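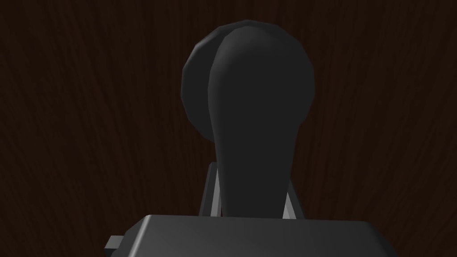
Bemholm, September

# Cisarell stage results

Hi! This is the README for my little cycling results set. It covers the Cisarell, a stage race I've followed since I was a kid, and I typed most of it in from old result sheets (my eyes may never recover).

## What's in it

There are 800 rows, one per rider per stage, and 81 riders in all. Everything sits in 2 CSV files:

- `stages.csv` — rider number, team, stage, finish time, gap to the winner
- `jerseys.csv` — who wore which jersey at the start of each stage

Times are in seconds. Gaps are too, even where the sheets used minutes.
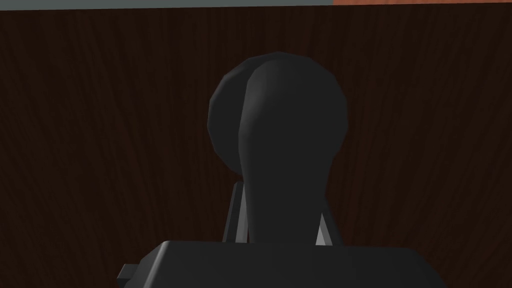
Dark wood grain, rendered.

## Things to watch for

Team Barreto changed its name to Wudance partway through, so I kept whichever name was printed that day. If you want team totals, merge them first! Riders who dropped out have an empty finish time — please don't read that as zero, I did it once and got a very surprising overall winner.

Time bonuses for the sprints are NOT included. I'd love to add them, but the sheets I have are too faded in that column.

## Using it

Do what you like with it, just mention where it came from. If you spot a typo, open an issue and tell me the stage and rider number.

Last updated: September

Related
- Cisarell climb profiles
- Bemholm criterium results
- Wudance team rosters

Contact | Back to top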